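Laminate or real wood for a rental kitchen floor? (Nurkbridge area)

tallow_hen
Posted July 19, 2023

Ok so we finally get to redo the downstairs of the Nurkbridge place and I'm stuck. The kitchen and hall come to 472 square feet. I got a quote of $3,499 from Rundik for their mid-range laminate, installed, with the old vinyl hauled off. My heart wants real oak (I grew up with it and I love how it sounds under socks!) but my tenants have two big dogs and I'm not made of money. What would you do?

gravelpit9
Laminate, all day long. I put Semora planks in my duplex 9 years ago and they still look fine except by the back door, where somebody let a plant pot leak all winter. Swapped four planks and moved on with my life.

oldmillroad
Going to disagree with gravelpit. "Swapped four planks" only works if you kept a spare box or they still make the color. Mine got discontinued and I ended up redoing a whole room. Oak you can sand. Dogs scratch it, sure, but after a few years it all blends together and I kind of like the look.

tallow_hen
See, this is my problem, I agree with both of you lol. I've been staring at wood grain for so long I'm seeing it when I close my eyes.

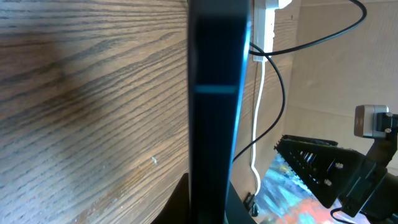
My other worry is color. Everything I like in the store is a medium brown, and then I get the sample home and under the kitchen light it goes orange. Does that calm down once there's a whole floor of it?

gravelpit9
Nope, gets worse. Whatever you see in the sample, you'll get more of it. Change the bulbs first, they're cheaper than a floor.

pm_dormouse
Has anyone tried Milošević? Little flooring shop out past the feed store. They had leftover oak when I went in November and I paid $267 for enough to do my pantry and the closet next to it. You have to take what they've got, and they don't deliver, so bring a truck.

oldmillroad
Leftovers are fine for a pantry. I wouldn't try to match up a whole kitchen out of them.

pm_dormouse
Didn't say a whole kitchen! She could do just the hall in oak and put laminate where the dogs eat.

tallow_hen
Ooh, I hadn't thought of splitting it. Would the seam in the doorway look weird? The door there is pretty wide.

gravelpit9
Get a transition strip, and check the heights before you buy anything. I didn't and I've stubbed the same toe on it ever since.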